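Foro de automatización y taller > Robótica de servicio > ¿Recoger una mesa ya está resuelto o no?

tornillo_m6
Mensajes: 70
Publicado: 01/01/2018

Abro hilo aparte porque en el de las fresadoras nos estábamos desviando. La afirmación que se hizo allí fue que un brazo de seis ejes con pinza de dos dedos y una cámara cenital ya puede hacer "cualquier tarea de orden", tanto en casa como en el banco del taller, y que lo único que falta es bajar el precio.

No lo comparto. Tengo en la nave una célula Kershaw de paletizado y funciona bien, pero funciona bien con cajas iguales, que llegan por el mismo transportador y en la misma orientación. Si quito el tope mecánico y las cajas llegan giradas, la célula se para. Eso es repetición con parada por error. Ordenar una mesa es otro problema.

Pregunta concreta: ¿alguien tiene experiencia real, propia, con recogida de objetos mezclados? Los vídeos de feria no me sirven.

ohmio_perdido
Responde a tornillo_m6

Experiencia parcial. Estuvimos evaluando el módulo de picking de Prarasar para vaciar cubetas de accesorios de fontanería: codos, manguitos, juntas tóricas en bolsa. Con los codos de latón, sin queja. Con las bolsas, fatal. El sistema calcula el punto de agarre sobre la nube de puntos y el plástico transparente no da nube de puntos fiable. Devuelve agujeros, o devuelve el fondo de la cubeta, y la pinza baja hasta donde cree que hay algo.

Se puede compensar con luz polarizada y con ventosa. Pero entonces ya no es un sistema general, es un sistema para bolsas.

cigüeñal
Responde a ohmio_perdido

Lo de la transparencia es un problema de sensor y los problemas de sensor se acaban pagando y se resuelven. Cambias luz estructurada por estéreo con textura proyectada o directamente por una red que estime profundidad a partir de color, y a otra cosa. No me parece argumento para decir que la tarea no está resuelta.

El argumento serio es el tiempo de ciclo. Una persona recoge un banco de trabajo sin pensar y a la vez que habla por teléfono. El brazo planifica, se aproxima, cierra, comprueba, sube, planifica otra vez. Medimos 49 segundos por objeto en una demo que nos montó Burkomard, con piezas que el propio proveedor había elegido. A ese ritmo lo hago yo y me sobra para el café.

tornillo_m6
Responde a cigüeñal

¿Los 49 segundos incluían los reintentos?

cigüeñal
Responde a tornillo_m6

Sí, media del turno con reintentos. Sin ellos bajaba a 40. La diferencia no es enorme. Lo lento es el planificador y la velocidad limitada por ser colaborativo. Si lo metes en jaula corre más, pero una jaula en la cocina de casa ya me dirás.

pata_de_cabra
Mensajes: 8

Entro desde el lado doméstico. Trabajo en mantenimiento de ascensores, de robots sé lo justo, pero tengo una aspiradora automática y un cortacésped Skatex y los dos hacen su faena. Nadie les pide que entiendan nada. Van por el suelo, chocan, giran. ¿Por qué hay que empeñarse en que la máquina tenga mano? La mitad de las tareas de casa ya las hacen máquinas sin mano: lavadora, lavavajillas, secadora.

ohmio_perdido
Responde a pata_de_cabra

Porque el lavavajillas lo llenas tú y lo vacías tú. La parte que queda por automatizar es justamente la carga y la descarga. En el taller pasa lo mismo: el centro de mecanizado corta solo desde hace décadas y quien pone la pieza en la mordaza, quien sopla la viruta y quien devuelve el calibre a su caja es un operario.

pata_de_cabra
Responde a ohmio_perdido

Ahí te doy la razón. Retiro lo de la lavadora, que la ropa tampoco se tiende sola.

grafcet
Moderador

Separo aquí tres cosas que se están mezclando.

1) Percepción: saber qué hay y dónde. Con objetos opacos, rígidos y separados entre sí, aceptable. Con transparentes, brillantes o arrugados, irregular.

2) Agarre: dos dedos paralelos cubren un rango limitado. Un objeto delgado tumbado sobre una superficie plana obliga a que las puntas casi rocen la mesa, y un error de pocos milímetros en la calibración mano-ojo acaba en colisión o en agarre vacío. Un objeto redondo obliga a cerrar a la altura adecuada o se escapa.

3) Colocación: casi nunca se habla de ella. Coger un rotulador no es difícil comparado con meterlo de punta en un bote. Hay que reorientarlo en la mano o haberlo cogido ya pensando en cómo se va a soltar.

El punto 3 es donde yo veo que se atascan todos. Soltar dentro de un cajón ancho, cualquiera. Insertar, muy pocos.

cigüeñal
Responde a grafcet

De acuerdo en 1 y 2. En el 3 discrepo en parte. La inserción está resuelta en ensamblaje desde hace mucho: pasador en agujero con control de fuerza, tolerancias bastante peores que las de un lápiz en un bote. El problema aparece si no conoces la pose del objeto dentro de la pinza. Eso vuelve a ser percepción, o sea tu punto 1.

grafcet
Responde a cigüeñal

En ensamblaje el pasador viene de un alimentador y el agujero está en un útil referenciado. Quita el alimentador y el útil y tienes un problema distinto con el mismo nombre. Un bote de rejilla vacío pesa poco y se desplaza si lo empujas con el rotulador. El control de fuerza supone que lo que empujas no se mueve.

cigüeñal
Responde a grafcet

Se atornilla el bote.

grafcet
Responde a cigüeñal

En tu banco sí. En el escritorio de un cliente, no.

llave_inglesa_22

Llevo leyendo el hilo y creo que falta ver de qué objetos se está hablando. Para mí el caso de referencia es este tipo de mesa, con cosas corrientes de oficina y dos brazos. Dejo tres imágenes.

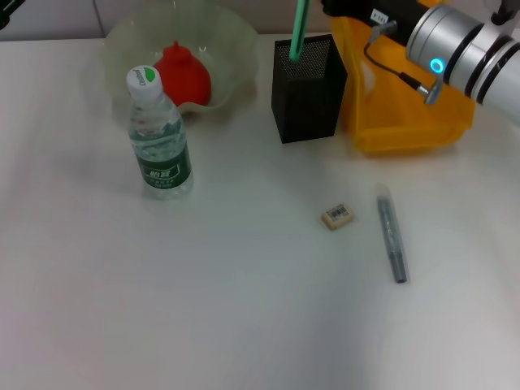 Mismo montaje:

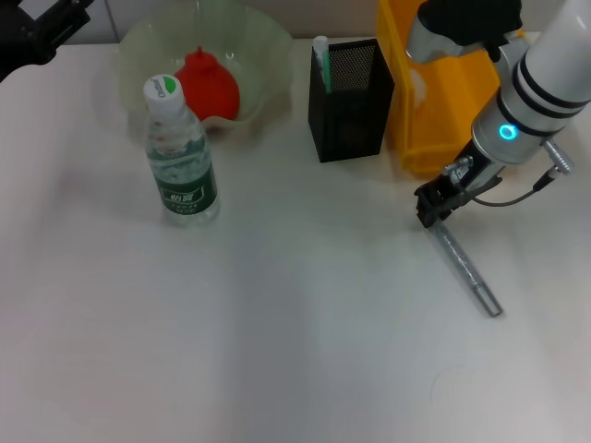
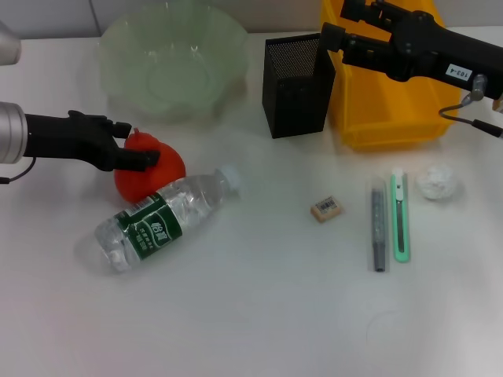
Mi opinión es que con una lista así salen todas las clases difíciles de grafcet sin necesidad de buscar piezas raras. Transparente con líquido, transparente sin forma estable, delgado tumbado, papel hecho una bola, redondeado y liso. El papel me parece lo más agradecido: si lo aplastas un poco no pasa nada, y si cae desde arriba a un cajón tampoco. La goma de borrar es fácil de coger y fácil de perder si hay un fallo de altura.

Lo que no sé es si el segundo brazo compensa. Duplica la planificación de colisiones y para casi todo lo de esa lista basta con uno. A favor: permite sujetar el recipiente con uno mientras insertas con el otro, que responde a lo del bote que se desplaza.

grafcet
Responde a llave_inglesa_22

Para mí compensa solo por eso. Sujetar e insertar. También para pasar un objeto de una pinza a otra y cambiarle la orientación sin apoyarlo. El coste en planificación existe, pero si repartes el espacio en zonas y dejas una franja compartida con bloqueo, se lleva bien.

Añado una cosa sobre los cúteres: yo no dejaría ninguno en la lista sin comprobar que la hoja está recogida. Un sistema que arrastra un cúter por una superficie puede mover el cursor y no enterarse.

tornillo_m6
Responde a llave_inglesa_22

Gracias, es más o menos lo que pedía. Entonces reformulo mi postura: en un puesto fijo, con una lista cerrada de objetos y recipientes conocidos, acepto que se puede hacer, despacio. En una casa cualquiera, con lo que haya encima de la mesa ese día, no.

ohmio_perdido
Responde a tornillo_m6

La lista cerrada es la clave y también la trampa. Prarasar nos vendía "objetos desconocidos" y en la letra pequeña del pliego había un peso máximo, un ancho máximo, una excepción para transparentes y otra para deformables. Quita todo eso y te queda una caja de cartón.

cigüeñal
Responde a ohmio_perdido

Burkomard, igual. Y lo que pedía el contrato era un 70 % de agarres a la primera, que para una línea es inservible. Para un piso donde no hay nadie en toda la mañana puede que sea suficiente. Ahí el tiempo de ciclo deja de importar y me tengo que comer parte de lo que dije antes. Si tarda dos horas en recoger la mesa y yo no estoy, me da igual.

pata_de_cabra
Responde a cigüeñal

Hasta que a la tercera intentona tira el vaso al suelo.

cigüeñal
Responde a pata_de_cabra

Mi gato lo hace a la primera y lo mantengo. Pero sí, el coste del fallo es lo que habría que medir, más que la tasa. En línea un fallo es una parada. En casa puede ser agua encima de una regleta.

tornillo_m6

En marzo nos traen una unidad a prueba para el banco de metrología, pinza eléctrica y cámara en muñeca. Llevaré la cuenta de intentos por tipo de pieza y separaré recogida de colocación como dice grafcet. Si alguien quiere que incluya algún objeto concreto, que lo ponga aquí. De momento tengo apuntados: galgas en su funda, un pie de rey, trapos y botes de espray.

grafcet
Responde a tornillo_m6

Pon también un rollo de cinta aislante, de canto y tumbado. Y anota la iluminación, que luego no hay forma de comparar nada.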